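Withdrawal and Disqualification of Candidates in Town Council Elections: A Comparison of Records from Grastholm, Varkwood and Drillstead

Final project report, Comparative Local Government

1. Introduction

A candidate who files papers for a town council seat can leave the race in two ways before election day. The candidate may withdraw, or the election office may reject the filing. Both events change the choices on the ballot, and both are handled under local rules that differ from one town to the next. Most published work on council elections starts with the printed ballot and works forward to turnout and results. The period between the opening of filing and the printing of the ballot receives less attention.

This project examines that period in three towns. The research questions were:

(a) What grounds does each town allow for rejecting a filing?
(b) How late may a candidate withdraw, and what happens to the ballot after that point?
(c) Are the reasons for a rejection recorded in a form that a member of the public can check?

2. Sources

The main source was the set of nomination registers held by the three election offices. Together they contain 1236 filings for council seats over the last six election cycles. Registers from Grastholm and Varkwood were supplied as spreadsheets. Drillstead supplied scanned pages, which were typed in by hand and proofread against the scans by a second reader.

The rules themselves were taken from each town's election ordinance and from the filing packet given to candidates. Where the two disagreed, the ordinance was followed and the disagreement was noted. There were two such cases, both in Varkwood. In one, the packet gave a withdrawal deadline of noon and the ordinance gave close of business on the same day.

Minutes of council meetings were used to date changes in the rules. News coverage was read for background only and was not coded.

3. Data Handling

All filings were entered into a single database, named Manzano. Each filing is one record. A record holds the town, the cycle, the seat, the date of filing, the date of any change in status, the new status, and the reason as worded in the register. A person who filed for two seats in one cycle appears as two records. Candidate names were replaced with codes before analysis.

Status was coded with four values: accepted, rejected, withdrawn on time, and withdrawn late. A withdrawal was coded as late if it reached the election office after the deadline in the ordinance, even when the office chose to honor it. Reasons for rejection were coded as residency, signatures, prohibited office, late paperwork, or unstated.

The database was stored on one desktop machine and copied to an external drive at the end of each session. Version numbers were written into the file name. The coding sheet was frozen before the Drillstead records were added so that the categories would not drift toward the last town entered.
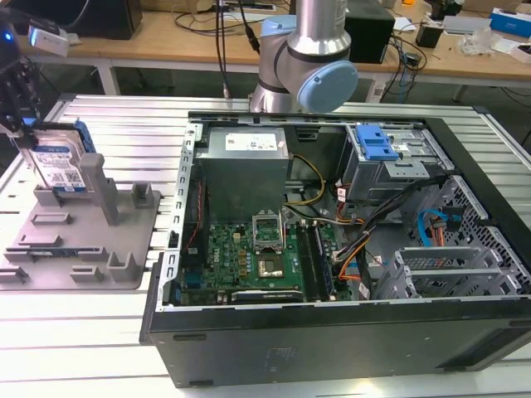 Figure 1. Desktop tower with side panel removed.

To test the coding, a sample of 200 records was coded a second time without reference to the first pass. The two passes agreed on status in every record. They disagreed on the reason for rejection in a small number of cases, mostly where the register gave two reasons in the same line. The rule adopted was to code the first reason listed and to keep the full wording in a note field.

4. Rules in the Three Towns

4.1 Residency

All three towns require a candidate to live within town limits on the day of filing. Varkwood adds a requirement of one year of continuous residence. Drillstead elects its council by ward and requires residence in the ward, while Grastholm elects at large.

4.2 Signatures

Grastholm requires 400 valid signatures from registered voters. Varkwood and Drillstead set the requirement as a share of the votes cast in the last council election, so it moves from cycle to cycle. In both towns the office publishes the new requirement when filing opens. Grastholm allows a candidate to replace signatures found invalid if the filing period is still open. The other two do not.

4.3 Prohibited offices

Each ordinance bars certain office holders from standing. Town employees are barred in all three. Judges are barred in Grastholm and Drillstead. Varkwood bars members of the school board, but a board member may file if a letter of resignation is attached. The ordinance does not say when the resignation must take effect, and the office has treated this differently in different cycles.

4.4 Withdrawal

Grastholm and Varkwood set a fixed deadline for withdrawal. Drillstead ties the deadline to the date on which the ballot goes to the printer, a date that the office may change by public notice. After the deadline, the name stays on the ballot in Grastholm and Drillstead, and votes for the candidate are counted. In Varkwood the office posts a notice at each polling place and votes for the candidate are not counted.
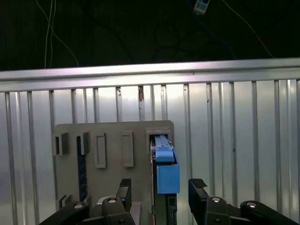

5. Results

5.1 Late withdrawals

Late withdrawals made up 33 of the filings in the database. They were found in all three towns but were most common in Drillstead. The registers suggest a reason for this. When the printing date was moved earlier, letters that would have been on time under the old date arrived after the new one. In the cycles where the printing date was left unchanged, Drillstead resembled the other towns.

5.2 Rejections

Signatures were the most common ground for rejection in Varkwood and Drillstead. In Grastholm the most common ground was late paperwork, and rejection for signatures was rare. The right to replace invalid signatures is a likely cause, though the registers do not record how often it was used.

Rejections for prohibited office were few. Nearly all were in Varkwood and involved the school board provision described in 4.3.

5.3 Quality of the record

Grastholm gave a reason for every rejection. Varkwood gave a reason in most cases but often only as a section number from the ordinance. Drillstead left the reason blank in its two earliest registers. These records were coded as unstated and excluded from the comparison in 5.2.

6. Limitations

The registers list only filings that reached the counter. Persons who picked up a packet and did not return it are not visible. The three towns were chosen because their offices answered the request for records, and they may keep better records than towns that did not answer. The date of a withdrawal is the date stamped by the office, which may be later than the date on the candidate's letter.

7. Further Work

The signature sheets are kept separately from the registers and were not requested. Coding them would show how many signatures were struck in each filing and on what ground. The Varkwood school board provision could also be traced through the council minutes to find out which reading of the resignation rule was in force in each cycle.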